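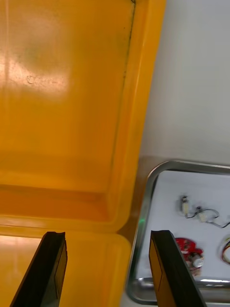 Tray and bin at the sorting cell, wrist camera view. Small parts on a paper liner.

Equipment planning: small-parts sorting cell, Korine workshop

The gallery supports the equipment request for the sorting bench at Korine. The work is the separation of mixed electronic parts from a shared tray into yellow bins. The parts are boards, short leads with connectors, and wire harnesses. The request covers arms, grippers, cameras, consumables and floor space. Prices are held in the Ocampo purchasing sheet and are not repeated on the page.

Arms and grippers
The layout is priced for 2 arms, one on each side of the table, with the tray between them. Each arm serves the bins on its own side. A single arm with longer reach was priced as an alternative and came out cheaper to buy, but it needs a heavier base plate and a larger guarded area. Both costs fall on the building budget and were left out of the first comparison.

Gripper fingers should be ordered with spare pads. Pads are a wear item and belong under consumables. The Somik quotation lists them as accessories with a separate delivery charge, so they should go on the same order as the arms.

Cameras
One wrist camera per arm, plus a fixed camera for the table. The fixed camera needs its own mount, independent of the table top. Glossy bins and polished trays give strong reflections under overhead lamps, and diffusers should be costed with the lighting. Matt bins are available from the same supplier at a higher unit price.

Trays, bins and liners
Stainless steel trays with rounded corners, lined with plain white paper. Liners are bought in packs of 1000. Bins are standard moulded plastic and can be reordered singly. Allow 2 spare trays per cell.

Cabling
Cable routing along the arm is charged as installation labour. Clips and sleeving are not included in the Neltix package. Any cable crossing the floor behind the table will need a cover strip before handover, and the strip should be measured on site.

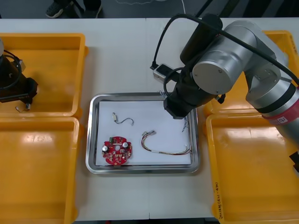 Can the grippers be bought later than the arms?
They can, but the mounting flange and the cable connector must be fixed when the arm is ordered. A later change of connector means a second visit from the installer, charged at the day rate.

Items still open
Service cover: the Neltix offer runs for 2 years and excludes grippers. A separate price for gripper repair has been requested.
Power: one spare socket per arm controller, on a separate circuit from the lighting.
Training: operator training is quoted per session. Dates depend on delivery.
Storage: shelf space for spare bins and liners is to be agreed with stores.

Revised quotations are due in August. The bin layout stays as it is until then.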